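Folding and Storing Winter Clothing: Tips from the Relema Open Day

Home Care Pages – Dolville Residents' Service

The Relema workshop in Dolville opened its doors to residents in May. The program included a demonstration of laundry handling with gripper tools, in which garments were picked up, turned and folded on an ordinary bed. Visitors were invited to try the hand-held gripper themselves. A total of 211 residents attended, and many asked for the household advice given by the staff to be made available in writing. The main points are set out in the sections that follow.

Before You Begin

Empty all pockets and close every zipper. An open zipper can catch on quilting and pull the stitching. Clear enough of the bed to lay the garment out at full length, and leave the bedspread in place, as it gives the fabric some grip. Clothing that is still damp should be hung up until the filling has dried through. In thick jackets this may take until the following day – the outer shell often feels dry well before the inside does.

Start at the Cuff

The demonstrators began each jacket with the sleeves. A gripper with two parallel jaws needs a firm, narrow edge to hold, and a gathered cuff offers one. The same method is useful when folding by hand. Hold the sleeve by its cuff, lift it clear of the bed, and let the filling settle toward the shoulder before laying the sleeve across the body of the jacket. Sleeves that are pushed into place from the shoulder tend to bunch at the elbow.

Visitors trying the tool were advised to close the jaws gently and to take hold of the cuff alone. A pinch taken farther up the sleeve gathers loose fabric and leaves a crease in the quilting.
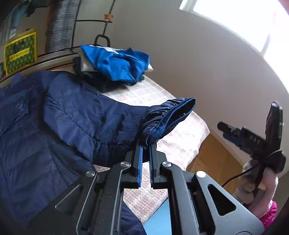 Fold Along the Quilting

Quilted jackets have stitched lines that serve as natural folds. Lay the jacket face down, bring both sleeves in across the back, and fold upward from the hem along one of these lines. Press the air out with the flat of the hand. Two folds are enough for most adult sizes. A third will make a smaller bundle, but the filling takes longer to recover in the fall.

Shirts and Lighter Items

Shirts may be left in a loose pile while the heavy items are dealt with. The Prekitus software used at the open day was set to work in this order, and it is a sensible one for the home as well. Heavy pieces go at the bottom of the storage box, with shirts and knitwear on top. Dark and light colors should be kept in separate layers if any item is new and has not yet been washed.

Storage

Choose a cotton bag or a box with a loose lid. Airtight bags save space but flatten the filling, and are best kept for short trips. Place the box in a dry closet, away from outside walls, and attach a label stating the contents and the size.

Further Sessions

Relema will repeat the demonstration at the Cavalcanti Hall, where places are limited to 17 per session. Residents may bring one clean, dry jacket each. Children are welcome when accompanied by an adult, and should keep their fingers clear of the jaws while the tool is in use. Registration is open at the Residents' Service desk.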